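Tue 24 September

Spent the day teaching a machine to put fruit away. The fruit is plush. I have a degree.

We are on the kitchen task now, which everyone at Pladance had been looking forward to after the drawer task, and which took until mid-morning to become exactly as dull as the drawer task. I had the first shift on the controllers. You hold one in each hand, you squeeze, and on the other side of the counter the arm does what you did, only a beat later and with less conviction. By the second hour I had started moving like it when I wasn't holding anything. Reached for my coffee in three separate straight lines.

The count is the thing. Villca want 300 clean demonstrations before they will train on any of it, and clean means no drops, no long pauses, no changing your mind halfway. I change my mind halfway through most things, so this has been an education. My first go at the pineapple I got it nicely lifted, thought better of the angle, put it down, picked it up again, and was quite pleased with myself until I remembered I'd have to throw the whole episode out. The arm would only learn to dither. One of us doing that is enough.

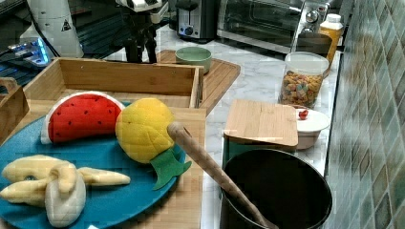
The banana is the worst of them. It's a bunch, so there is always one finger sticking out to catch on something, and through the headset I can never judge how far down I am. I closed on air so many times that I took the headset off to check the thing was still there. It was. The watermelon I can do in my sleep, and possibly did, after lunch.

We tried the other way for a while in the afternoon, where you switch the motors to slack and just take hold of the arm and walk it through the motion, like teaching a reluctant uncle to waltz. It's much quicker and my aim is far better. The trouble is that my own hand is then in every shot, and the software people at Skullden say the model may decide that a hand is part of how fruit gets moved. So we went back to the controllers, and my average went back to where it had been.

Finished the day on 9 I'd be happy to show to anyone and 20 I'd call passable if the person looking was tired. Episode 1547 (the numbering carries on from the drawers, so it sounds more impressive than it is) was the best I've done. One smooth reach, one squeeze, over and down, no wobble. I sat there grinning at a plate. Then I saw I hadn't pressed record.

They ran last week's policy before we packed up, the one trained on the early batch. It went out over the fruit, stopped, drew back a little, and went in again from the left. That is precisely what I do. I have apparently passed on my hesitation, and I'd hoped for it to get my patience, but I suppose you can only hand down what you've got.

Shoulders sore. Did the dishes when I got home – by hand, first try, no drops – and caught myself waiting for somebody to reset the counter.

Pirkidthorpe tomorrow for the controller spares, and then back to the banana.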